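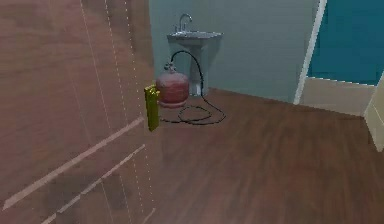

**Breltham opens its doors to evening learners with a free repair and making school**

BRELTHAM, March – People in Breltham who have always fancied mending a chair, rewiring a lamp or putting up a shelf that stays up will soon have a place to learn. The Torura Evening School opens this month in the old seed warehouse on Medve Street, and every class in its first term is free.

The school has 90 places a week, spread over woodwork, sewing, bicycle repair, basic plumbing and home electrics. Classes start at 6.30pm and finish by 8.30pm, so that parents can get back for bedtime and shift workers can still catch the last bus up the hill. You don't need any experience, and tools are provided (though you're very welcome to bring your own, and the thing you want to fix!).

The idea began with a survey by the Torura neighbourhood group, which asked households what they would most like to learn. A wonderful 733 replies came back, many with long notes in the margins about wobbly tables and taps that had dripped for years.

"I read every single one," said Milagros Dela Peña, who leads the school. "People told us about their grandad's toolbox sitting in the loft, or the sewing machine they got as a wedding present and never dared switch on. It made me want to open the next morning."

The warehouse had stood shut for a long time. Local builders Unano have put in new lighting, a ramp at the side entrance and two teaching rooms on the ground floor, and have kept the old loading hatch and the painted price list on the back wall, which older neighbours may well remember.

Woodwork will be taught by Crisanto Mercado, a joiner who trained in the town. His first course covers measuring, sawing and simple joints, and ends with everyone taking home a small stool. Verena Nägeli takes the sewing group, beginning with zips and hems before moving on to curtains, and Princess Mangubat will run bicycle repair in the yard while the evenings are light enough.

"My favourite moment is when somebody who swore they were hopeless gets a joint to fit," said Mr Mercado. "They go round the whole room showing people. I still do it myself!"

Building work and equipment cost more than £2,137 over the first estimate, and the gap was met by a street supper, a plant sale and a very well attended quiz.

Places can be booked at Breltham Library during opening hours or at the school's front desk from 4pm. Under-16s should come with an adult. Tea is served at the break.

**Press contact:** Amado Rivera, Torura Evening School, Medve Street, Breltham. Interviews and visits to classes can be arranged on request.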